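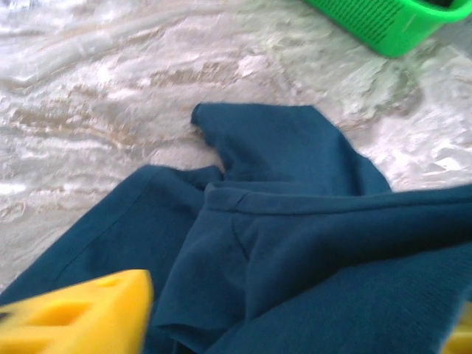 Cahier labo, mai. Journée portes ouvertes, notes prises entre deux groupes puis complétées le soir.

8h10. Arrivée. Bras sous tension, homing ok du premier coup. La pince a repris son jeu latéral, pas eu le temps de resserrer, je note pour la semaine prochaine. Caméra poignet : refait la calibration main-œil, résidu un peu moins bon qu'avant-hier mais on garde. Pas envie d'y toucher avec du monde dans le couloir.

Tâche de démo : prendre un vêtement en tas sur le plan, le mettre dans le panier vert. Pas de pliage. Lenka voulait montrer le pliage, j'ai dit non, on l'a pas assez tourné. Compromis : pliage en vidéo sur l'écran du fond, dépose dans le panier en direct.

Politique utilisée : celle de Kokow, entraînée sur 3013 démos, checkpoint 421. Le plus récent est meilleur sur les chiffons mais il hésite au-dessus du tas, il descend, remonte, redescend. Devant un public c'est insupportable.

9h00. Essais à blanc, 8 prises.
- 6 réussies
- une ratée, doigts fermés à côté de l'ourlet, rien dans la pince
- une douteuse : tissu pris trop près du bord, lâché sur le rebord du panier, moitié dedans moitié dehors. Compté raté.

Remarque pour moi : les tissus foncés et mats passent mieux que ce que je craignais. Le fond marbré par contre n'aide pas, les veines du motif sortent comme des bords dans la segmentation. Sur deux essais le point de prise proposé était carrément sur le plan, à côté du tissu. Filtre profondeur l'a rejeté, heureusement. À reprendre avec un plan uni pour comparer, même vêtement même éclairage.

Autre chose, les reflets. Le plafonnier fait des taches blanches sur le plan. Baissé d'un cran, mieux.

9h45. Premier groupe, des lycéens. Prise ok, dépose ok. Applaudissements (!!). Question d'un élève : pourquoi la pince est jaune. Répondu que c'était la couleur de la bobine. Déçu je crois. Question plus intéressante ensuite : est-ce qu'il sait que c'est un vêtement ? Répondu non, il sait où fermer les doigts, et encore. Lenka a mieux expliqué que moi, avec le torchon dans les mains, en montrant que le même objet n'a jamais deux fois la même forme. À garder pour la prochaine fois, commencer par ça.

10h30. Visite des gens de Verschueren (blanchisserie industrielle), trois personnes dont une qui connaît bien le sujet. Ils veulent une cadence. J'ai donné le temps de cycle tel quel, environ 30 s, ils ont fait la grimace. Leur vrai problème c'est la séparation : draps emmêlés à la sortie du séchoir, sortir UNE pièce du tas. La dépose derrière ils s'en fichent un peu. Ils proposent d'envoyer un sac de linge réformé pour qu'on teste. Dit oui. Leur demander des pièces avec ourlet épais, c'est là que nos doigts glissent.

Le responsable technique a voulu essayer en télé-op. Laissé faire, vitesse bridée. Il a pincé le plan deux fois, arrêt sur effort, rien de cassé. Penser à monter la limite basse en Z quand un invité prend la main, aujourd'hui j'avais oublié.

11h20. Panne bête : le nœud caméra a planté, image figée, le bras continuait sur la dernière frame. Arrêt d'urgence par moi. Relancé en 4 min, pendant ce temps Lenka a meublé avec la vidéo. Il FAUT un watchdog sur l'horodatage des images, ça fait des semaines qu'on le dit. Je le mets en tête de liste, avant tout le reste.

14h00. Après-midi plus calme, familles surtout. Une petite fille a roulé le vêtement en boule très serrée avant de le poser. Le bras a réussi à l'attraper, par un bout de couture qui dépassait. Enregistré l'épisode, à regarder de près, les boules serrées manquent complètement dans les données.

Passage aussi de quelqu'un de Munonside qui finance le projet Zisetti. Contente de voir du direct. Elle demande une note courte sur les échecs, avec les causes. Lenka s'en charge, je lui passe les logs.

16h40. Fin. Doigts à nettoyer, peluches dans les évidements, ça joue surement sur l'adhérence. Démonté le gauche, pas le droit.

À faire :
watchdog caméra
resserrer pince
limite Z mode invité
essais plan uni contre plan marbré
relancer Verschueren pour le sac
annoter l'épisode de la boule
logs pour Lenka
rendre la rallonge à la salle d'à coté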